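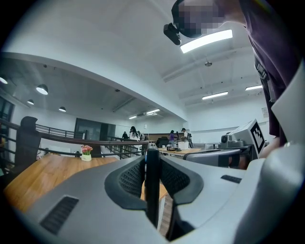

Data Collection > Handheld Grippers

Thread: Episode start, before or after marker lock?

rurnberg_ops
We have 919 episodes from the Vineck site and I am dropping 472 of them. Operators start recording while the tool is still being settled, so the first seconds are pads, ceiling lights and whoever is standing nearby. Pose is unusable until the fiducial has been seen from two angles. Proposal: no episode starts before lock.

tallgrass
Dropping them is wasteful. Trim the head of each file and keep the rest. We did that on the Quintero set and lost 11 episodes in total.

rurnberg_ops
Trimming works if the trajectory after lock is consistent. Ours drifts up to 3 cm when the marker is first picked up late, at the side of the view. I checked against the fixed rig.

hfigueroa
That is a mapping problem. Run the map pass once per room, slowly, then relocalize every episode against it. A marker on one box gives you scale and little else. Balcony railings are bad for this too - thin repeated verticals, and the matcher happily pairs the wrong ones.
Higinio Figueroa, Ciromberg

mk_delta
Disagree on railings. We collect next to one and the matches are fine if exposure is locked. Pendant lamps with bright undersides hurt us more, because auto exposure pulls everything else down when the tool tilts up.

hfigueroa
What shutter? At 1/60 I could not get it stable.

mk_delta
1/250, gain fixed.

tallgrass
Separate question: are you blurring faces before or after the pose solve?

rurnberg_ops
After. Blurring first cost us features on people close to the tool, and I would mask those anyway. Anything moving should be out of the solve.

tallgrass
Then mask first and the order stops mattering.

rurnberg_ops
Fair. I will rerun the 472 with a person mask and a room map and report the drift. Target is still 2,000 clean episodes by December, so I would like some of them back.

hfigueroa
Post the map settings with it, please. Keyframe spacing especially.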